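Working Safely at a Shared Robot Bench
Course handout, week 5. Instructor: Silvana Queiroz

Welcome back, everyone! On Thursday we move from reading about good practice to doing it, so please go through these pages beforehand, with a cup of coffee if that helps. Our exercise is the tool case task, with two arms on one table.

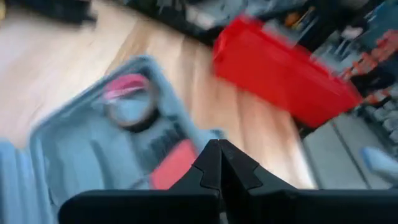
Speed is where I always like to begin, because it's the setting people are most tempted to nudge upward once things are going well. Our house rule is 40 percent of full speed for any new routine, and it stays there until a second person has signed the Grultanix log. A wrist view helps you judge this for yourselves: when the floor and the red bin smear into diagonal streaks, the arm is moving fast, and you should be asking whether it needs to be.

Before you enable the arms

1. Walk all the way around the table. Look at the clamps, the cables and the floor behind you (I mean the whole way around, please, even if you're running behind).

2. Agree out loud on who holds the stop button. That person does nothing else, and I do mean nothing, not even typing up notes for a friend.
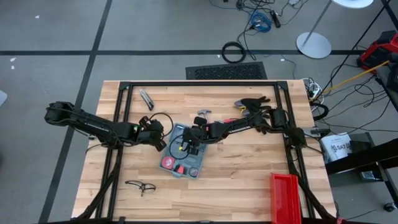 The holder keeps the button until both arms are disabled and says so clearly when passing it on. Ilir Vukčević will go over the wording with you at the start of the session.

3. Settle what belongs on the table for this run and where each piece goes, then write it on the layout sheet. 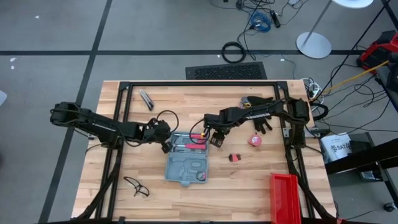

While the arms are enabled

Hands stay outside the rails, always. If a tool slips or lands crooked, let it lie, stop both arms, and only then reach in. I know it feels slow! Write down every stop, including the ones that seem silly afterward, along with the step you were on.

Neighboring stations deserve some thought too.

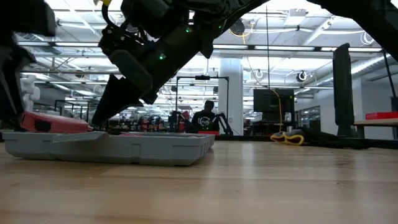

Call out "enabling" loudly enough for the next table to hear, and wait for an answer before you go ahead. Rosângela Fagundes has the blank log sheets, and your completed ones go in the folder marked 612 before you leave.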